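3.2 Rules for preparing and holding shared tools

The draft practice code prepared at Jormont applies to two-handed tabletop tasks in which each gripper holds or approaches a separate tool. Clause 2 requires that both fingers carry a marker that stays readable throughout the task, and that no tool be placed where it hides one. Figure 1 shows a dustpan between the marked fingers of one gripper and a hand brush held by another.
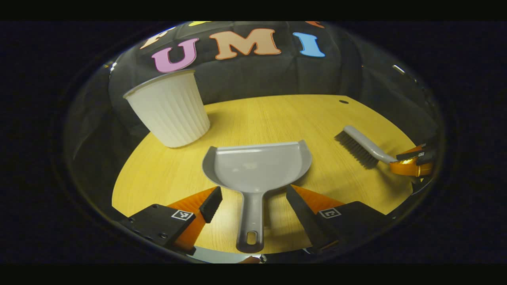

Figure 1. Dustpan, brush and paper cup on the work surface. Photo: Ilgın Yurt / Irkex

Reviewers examined 433 recordings against the draft code. Of these, 117 were returned for correction, almost all under Clause 3, which governs the placing of tools. That clause states that a tool must be set down clear of the other gripper's path and that its position must be logged before the next action begins. Montes and Wong recommended that the clause also cover tools lying close to a gripper but not held by it. The distinction matters when records are labeled, as in Figure 2, where the dustpan lies on the table beside one gripper and a gray handle stands upright between the fingers of the other. 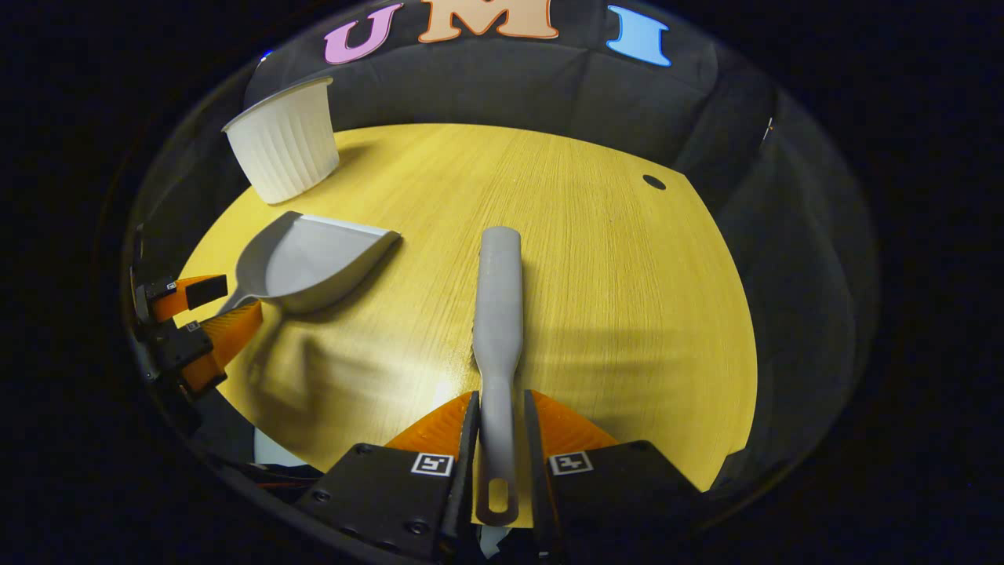 3.3 Review and sign-off

Each record shall be checked by two reviewers who took no part in the recording. Disagreements are referred to the site lead, whose decision is entered in the log with the clause number.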